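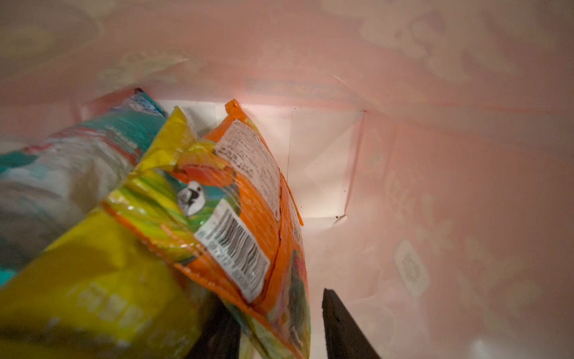 Pink paper bag, snacks inside

Hello, thanks, water on the table? OK. Who I am – buyer at Kuusisto, adult retail, 7 years on the shop floor before that. Talk is lube and materials. Why people bring toys back sticky. Keep it light, first laugh usually comes at "sticky".

Say early: most returns are not faults. Wrong lube on wrong material. We logged 584 returns, Suha Qudah went through the lot. Thank Suha!! (she's in the back row, don't point)
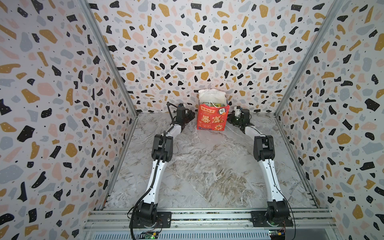 PLERKHAM – September

Basics, go fast. Water based: works with pretty much everything, dries out, reapply. Silicone: lasts longer, keep it off silicone toys unless the maker says it's OK. Oil: no latex condoms, ever. Say that one twice. Pause.

Ask the room – who patch tests? Expect three hands.

Then Florkance story. Customer, lovely man, stored two soft sleeves touching in a drawer, came back fused. Javer swapped one, fair play to them. Lesson = store seperately, own pouch, dry.

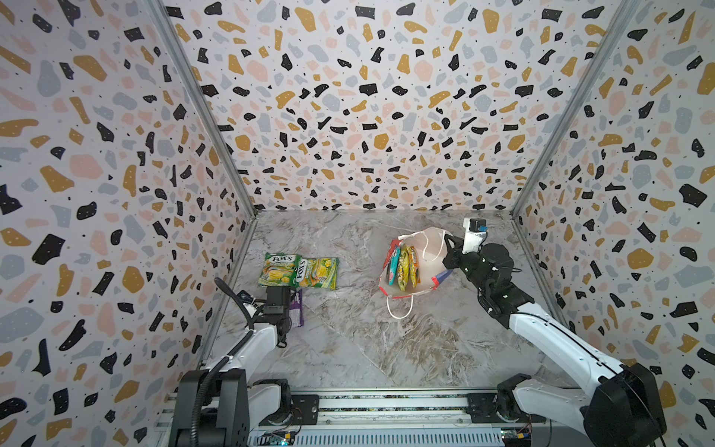
Cleaning next. Porous vs non porous, this is where staff get stuck at the counter. Glass, steel, good silicone are non porous, mild soap and warm water, done. Soft stretchy stuff (TPE) is porous, never really sterile, condom over it if sharing. Inspect in good light on somthing plain. Put a toy down against flecks like the mustard and black ones on those walls and try finding a speck of grime. White towel. Lint free if you have it.

Drying. Skip if behind. Air dry fully, open end down, no hairdryer. Powder only if the maker says so.

Staff training bit – Sirkka Lindqvist's card, 3 questions: what's it made of, what lube, where do you keep it. Over 3,000 cards printed, take some home please. No blushing, no winking, same voice you'd use selling a kettle.

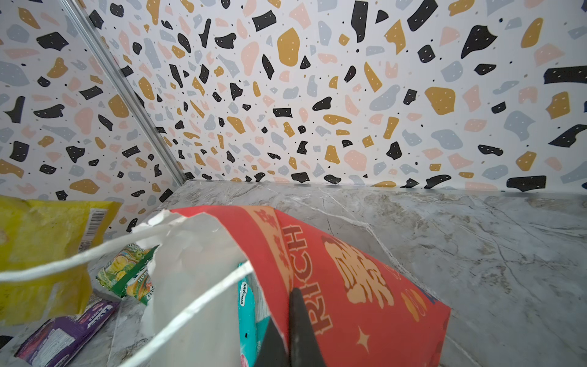
Corner seam, silver trim

Questions. Will get the coconut oil one. Answer: not with latex, check the toy leaflet, can bother some people. Numbing gels – don't recommend, pain is information, move on.

Samples by the door, one each. Leave card box with Suha.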